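CALLURBRIDGE FOOTBALL TO OPEN PLAYOFFS AT HOME IN DECEMBER

Drudent Field will host a postseason game for the first time since the new bleachers went in

CALLURBRIDGE – The Callurbridge Herons will play their opening playoff game at home this December, and the whole program is thrilled about it. The Herons locked up the higher seed with a 27-20 win at Sturnau in the last game of the regular season, which means Sturnau will now make the trip back the other way for a rematch on Friday night. Kickoff is set for 7 p.m. at Drudent Field.

It has been quite a fall. The Herons lost their first two games and gave up far too many big plays doing it, and then something clicked on defense in week three. They haven't allowed more than 20 points in a game since. The offense took a little longer, but the running game has been a joy to watch for the past month, with senior tailback Marcus Donati going over 900 yards on the season during the third quarter at Sturnau. His linemen carried him halfway to the sideline when the number was announced, and the officials were kind enough to let it go.

"I've coached good teams here, and I've coached teams that liked each other, and this one is both," said head coach Thomas Ferri, now in his sixth season. "We were 0-2 and practice was still loud. Kids were still staying after to catch extra balls. I'm so happy they get to play this one in front of their own town."

Ferri expects a close game. Sturnau threw the ball well in the first meeting and had it inside the Callurbridge 10 with under a minute left before a fourth-down pass was batted away at the goal line. The Herons spent most of this week on pass coverage and on punting, which has been up and down all year. Two starters who missed the Sturnau game with ankle injuries, a guard and an outside linebacker, are back at full practice and should both play.

Defensive coordinator Nhyira Mensah has been getting a lot of the credit for the turnaround, and she would like to pass it along to her safeties. The secondary has 13 interceptions this season, five of them in the last two games – a remarkable run for a group that started the year with just one returning player.

"They study. They text me clips at ten at night," Mensah said. "I had a sophomore call out a route combination on Sturnau's first drive before I'd even seen it from the sideline. You can't ask for more fun than that as a coach."

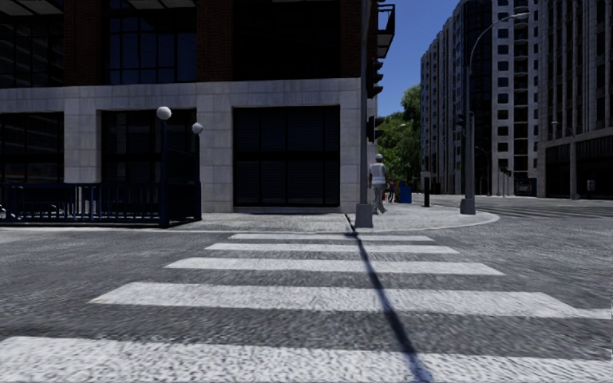
Gates at Drudent Field open at 5:30 p.m., and fans are encouraged to come early, grab some food and catch the pep band, which will play from 6 p.m. on. The school lot fills up fast for big games, so overflow parking will be at the middle school across the road. If you park over there, please walk down to the corner and use the crosswalk with the wide white stripes, even if you're running late and can hear the anthem starting. Visiting fans should use the north gate, and buses will unload behind the gym.

Tickets are $6 at the gate, and children in elementary school get in free with an adult. Season passes are not valid for playoff games, but passholders may keep their regular reserved seats if they buy a ticket by Thursday afternoon at the athletics office. The student section will stay in its usual spot on the 30-yard line. This week's student theme is winter white.

The booster stand will have chili, hot chocolate and the pulled pork sandwiches that sold out before halftime at the last home game. (The cooks promise a bigger batch.) Playoff T-shirts will be on sale next to the stand in youth and adult sizes.

The Herons' 12 seniors will be introduced with the starting lineups before kickoff. Many of them played together on the youth league team that Ferri's assistants used to run on Saturday mornings, and several were ball boys at Drudent Field the last time Callurbridge hosted a playoff game.

"I remember being cold and having the best night of my life," said Donati. "I want some little kid to have that on Friday."

The winner moves on to the second round the following week, with the site to be decided by seeding. If Callurbridge wins and the lower seed comes through on the other side of the bracket, the Herons would be home again. Travel details and ticket information for a road game, if there is one, will be shared after the final whistle.

Fans who can't make it in person can listen to the live call on the school's student radio stream, with the pregame show starting at 6:40 p.m.

Media planning to attend should contact the Callurbridge athletics office by noon on game day for sideline passes. Space in the press box is limited. Coach Ferri and selected players will be available on the field after the game.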